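Grinstead Community Help > Household > Laundry and Fabric Care

Dark cotton goes greenish grey after line drying indoors. Dye loss or residue?

Asked 14 February 2019 by trista_lower_flat
Viewed 2,056 times

I have several dark charcoal items, mostly cotton with some elastane, bought in December. All have been washed at 38 degrees on the mixed programme of a Rovgate machine, with powder, and dried on an indoor rack. After 5 washes the flat areas look dull and slightly green in daylight. The seams and the insides of the cuffs are still close to black.

What I have tried so far:
Extra rinse, twice. No clear change.
Half the usual powder. Possibly a little better.
White vinegar in the softener drawer, once. No change, and the smell lingered.
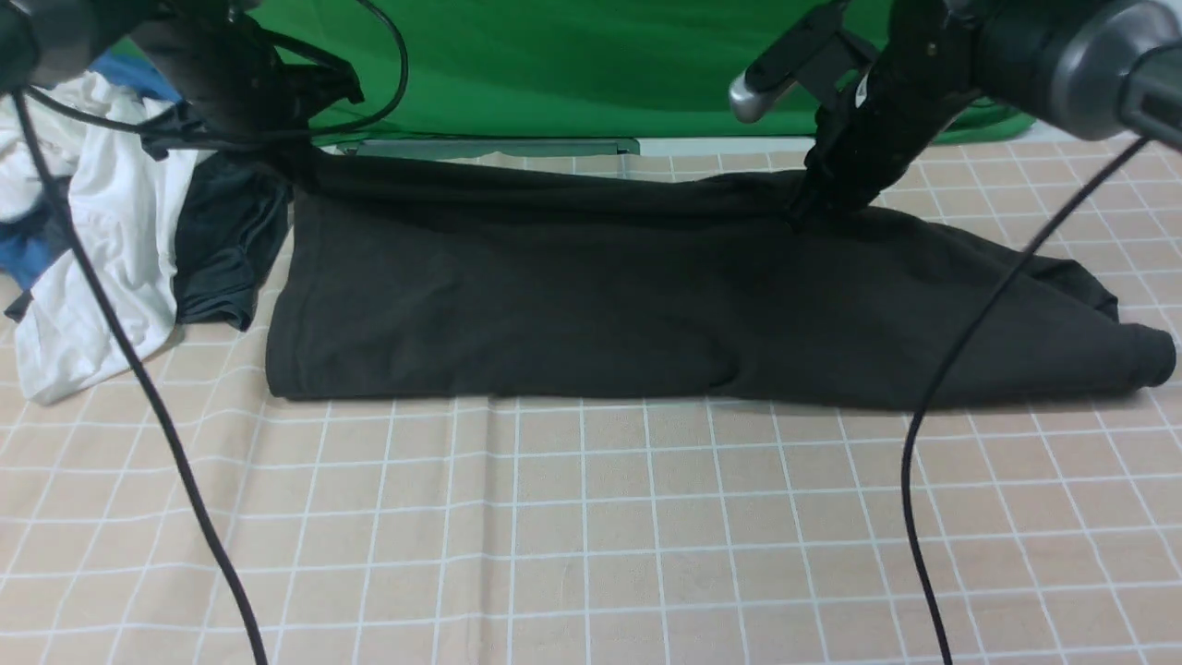

One of the dark items, laid lengthwise on the squared cloth.

Water here is hard. The kettle needs descaling every few weeks. The machine is set to 1000 rpm and I have not altered that. I don't use a tumble dryer.

What I want to know is whether this is dye coming out, in which case I'll redye the lot, or something sitting on the surface that can be removed. I would rather not buy dye if the fabric is coated with something, as I assume it would take unevenly.

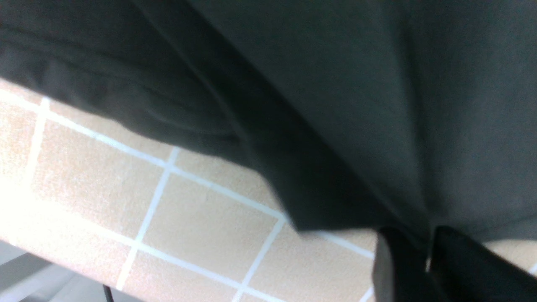
Close view of the dark cloth. Lighter on the flat parts, near-black in the folds.

2 answers

Answer by hardwater_bench
Accepted

A photograph won't settle it. Folds look darker in any cloth and the camera will have set its own colour balance. Test it on the item.

1. Pick a dull patch near a hem. Wet it with warm water and press it with a white cotton cloth. Leave for ten minutes.
2. Look at the white cloth. Grey or blue-black transfer means loose dye is still coming out.
3. Let the patch dry. If it dries visibly darker than the area next to it, there was residue and you have shifted some of it.
4. If there is no transfer and no change, the surface fibres are probably abraded. Broken fibre ends scatter light and the cloth reads as paler. Look at it under a hand lens. Fuzz confirms it.

For residue in hard water, the usual cause is powder. Many powders contain zeolite, which doesn't dissolve, and on a short or overfilled wash it stays in the weave. Cutting the dose in hard water can make matters worse, as there is less softener to deal with the calcium. Change to a liquid made for darks and dose it for hard water. Then run one wash with no detergent and a measured dose of water softener, drum half full. 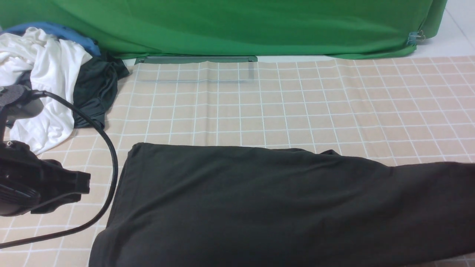
Keep brights out of that first wash. If loose dye is coming off the dark items it will go into anything paler, and the green you describe may be a component of the black. Blacks are often mixed from several dyes and the components don't all fade at the same rate. Once the red or orange part has gone, what is left looks green or blue. No amount of rinsing will bring it back.

Spin speed is not the problem. Friction is. Turn everything inside out, close the zips, and don't wash with towels or denim.

If it does turn out to be dye loss, redye with a cotton dye after the softener wash. The elastane won't take the dye, nor will polyester stitching, so expect the seams to stay as they are. Weigh the items dry before you buy the dye. People go by the number of garments and end up with too little.

Answer by lucero_lane

Just use a colour catcher sheet. Also vinegar but more of it. My sister's went the same way and she dyed hers in the machine and it was fine, although the door seal was grey for a while after.

Comments on this page

hardwater_bench: More vinegar will not remove zeolite in any useful way, and repeated doses are not good for rubber seals. The sheet catches loose dye in the water. It does nothing for the garment that lost it.

trista_lower_flat: Did the press test on two items. Faint grey on the white cloth from one, nothing from the other. The second dried darker at the hem. So residue on one and probably both on the other. Have bought the liquid and will do the softener wash at the weekend.

hardwater_bench: Do them as separate loads if you can.

Related: Powder marks on black school trousers (2,168 views)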